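Planning the equipment spend: two-armed table work, simulation first
Speaker notes, Kimie Hosoda

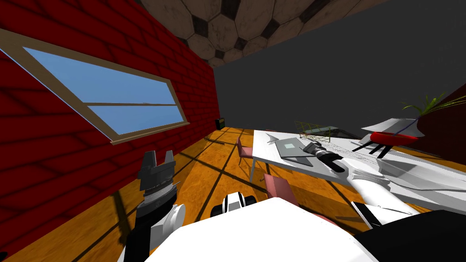

Page last changed: 28th March

Slide 1. Opening
Introduce myself and Winduveck. The talk covers what we buy, in what order, and what we leave out of the first year. Questions at the end, except on licence terms, which can be taken as they come up.

Slide 2. The task
Simulated room, white robot, two arms, one gripper on each. The right gripper is over the long white table, near the flat grey item. A wire basket stands just beyond that. Two chairs on the near side.
Point out the chairs. The reach figure in a supplier's quotation is normally given for a clear bench. Ask for it again with seating in place.

Slide 3. What simulation costs
Three budget lines: licences, computing, staff time. Staff time is the largest and was missing from our December draft. Scene building goes under staff time. Somebody has to set up the tables, the basket and the lighting, and then change them.
We ran 400 trials per layout before asking for any prices. Do not read out the table of results; it is in the handout.

Slide 4. Quotations
Granetti quoted for arms and grippers together. Sasaki quoted for arms only, with grippers as a separate order. The totals cannot be compared until the following are added to the Sasaki figure:
- wrist adaptors
- spare fingers
- fitting and first calibration
Ongate is on the list for service only. Their call-out charge excludes travel.

Slide 5. Order of purchase
Grippers before arms. A gripper can be tested on a bench fixture while the floor is being prepared. Order 2 of each finger type.
Arms follow once floor loading and power have been signed off. Room 101 has the power but not the door width. Say this slowly, as it was misread last time.

Slide 6. Running costs
Service, replacement fingers, insurance, software renewal. Renewal falls in a different budget year from the purchase, so it needs its own approval. Training is charged per person.

Slide 7. Open points
Disposal value is not yet agreed with finance. Delivery dates from Granetti are in writing; those from Sasaki are verbal. Leave this slide up during questions.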